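3.2 Surface reflectance and reading comfort at shared tables

The second part of the study dealt with table surfaces. Earlier work on glare in shared workrooms has mostly been concerned with windows and ceiling fittings, and the colour of the table has been treated as a matter of furnishing. Our interviews in the Stelel building suggested that this leaves something out. Several people who worked at the long white tables on the south side said they moved their papers toward the aisle in the afternoon, and two had taken to laying a coat under their notebook.

We therefore compared three conditions: the bare white tabletop, the same tabletop with a grey cloth, and the same tabletop with a large brown mat (Figure 4). The covering did not have to reach every edge of the table. In the pilot, participants were bothered by brightness directly around the page and much less by a strip of white further out, so we allowed an uncovered margin and recorded its position for each table.

Participants were 12 adults who used the building regularly, none of whom had taken part in the interviews. Each completed a 15-minute reading task in each condition, using printed text on uncoated paper, and then rated comfort on a scale from one to eight. The order of conditions was rotated. Blinds were left as the participants found them, because fixing them would have removed the behaviour we wanted to observe. Illuminance at the page was measured at the start and end of each task, and a task was repeated if the two readings differed by more than a fifth.

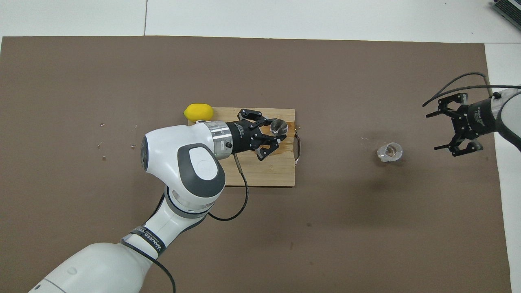

Figure 4. Brown mat on a white tabletop, with uncovered margins.

Comfort ratings were lowest for the bare tabletop and highest for the mat, with the cloth between them. The difference between the cloth and the mat was small, and we would not make much of it. The difference between either covering and the bare surface was clearer and held for all but one participant, who preferred the white table throughout and said that the darker surfaces made the room feel closed in. Reading speed did not change in any consistent way. This agrees with the pilot, where people described the white surface as tiring but finished the pages in much the same time.

The afternoon sessions account for most of the effect. Before noon the three conditions were rated much alike. After three o'clock, when direct sun reached the south tables, illuminance at the page rose to nearly 702 lux and the ratings for the bare tabletop fell. Participants in these sessions were also more likely to tilt the page or shift their chair. We noted such movements but did not analyse them further, as the observer could not always tell a response to glare from ordinary fidgeting.

Two practical points came up that we had not planned for. The first concerned writing. A soft covering gives under a ballpoint pen, and participants who made notes during the task often slid a second sheet under the page. A firmer covering would avoid this, though it may be noisier when objects are set down. The second concerned cleaning. Staff at the Grosinberg branch, where coverings had been in use since March, told us that crumbs and pencil shavings were harder to see on a darker surface and that the tables were wiped less often as a result. Neither point bears on visual comfort, but both are likely to matter to anyone choosing a covering for daily use.

The sample was small and all sessions took place in one building. We also tested only one shade of each colour. Sutanto and Chin, in their unpublished notes on the Simanjuntak reading rooms, report similar complaints about white laminate under skylights, but their tables were lower and the seating was fixed, so the two sets of observations cannot be compared directly. A mid-toned tabletop might give the same benefit with no covering at all, and this is taken up with the Fimilen furniture trial in Section 3.3.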